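Subject: Re: [wilcombe-movers] Boxing class – is it worth the drive?
Date: 7 Nov 2022

Hi everyone,

Sorry for the long one, but I came home from Wilcombe so pleased that I sat right down to type. Someone asked last month whether the non-contact boxing class is any good for people with a tremor, and I said I'd go and report back.

On Oct. 14 a list member wrote:
> My neurologist keeps telling me to exercise harder, and I keep
> telling her I walk the dog. She says the dog is not hard enough.
> Has anyone tried the boxing at Wilcombe? I freeze in doorways
> and I'm scared I'll end up on the floor in front of strangers.

First, the floor. It's padded all the way to the walls, and there's a rail along one side. You get a helper the first 2 visits whether you think you need one or not. Mine stood at my left shoulder, because that's my slow side, and I leaned on her plenty.
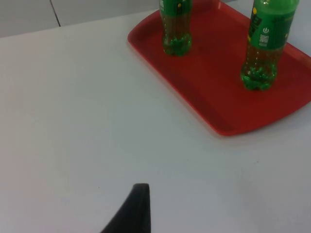
Wilcombe Movement Group – Parkinson's and Related Conditions

The warm-up is done sitting down. Big arm swings, reaching across the body, lots of counting out loud (loudly! they really want you to shout, it's good for the voice). Then gloves on and over to the heavy bags. Yavuz Bilgin runs it, and he calls out the combinations by number, so you're trying to remember what a four is while your feet are doing something else. I got most of them wrong and laughed the whole time.

About freezing, since you asked. There's colored tape on the floor between the bags and you step over it, one strip after another. I stuck once, by the water fountain. Yavuz had me rock side to side and then take one giant step, and off I went. I've used it at my own bathroom door every day since.
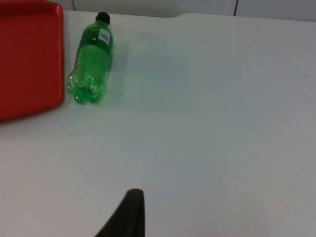 I should say I was wiped out afterward. I slept from lunch until nearly four and my husband came in to check on me. The next morning, though, I buttoned my own cardigan, top to bottom, and I hadn't done that since the summer. Might be luck, might be the new timing on my pills. I'm going back either way.

Practical stuff: park behind the building on Leung Street, the front steps are steep. Wear flat shoes with a thin sole. Take your dose so it's working by the time class starts – mine wore off during the cool-down and the shoelaces were a battle. You need a note from your doctor before they'll let you hit anything.

If anyone from the Ullevano side wants a ride, I have room for one more and a folding walker.

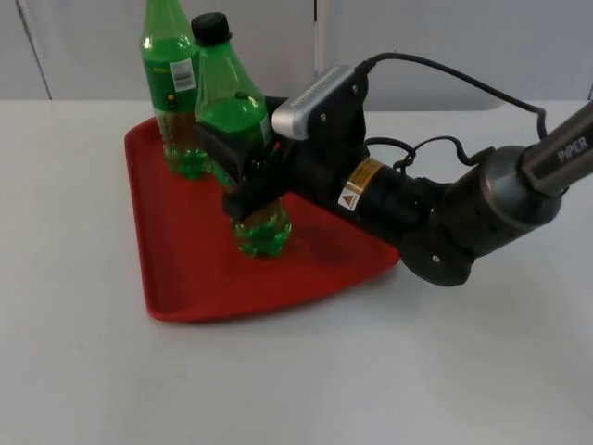 Märta Solheim wrote back:
I'd love that seat if it's still open! My balance is poor but my left hook used to be excellent. Do they lend gloves, or should I buy a pair first? And is the shouting optional?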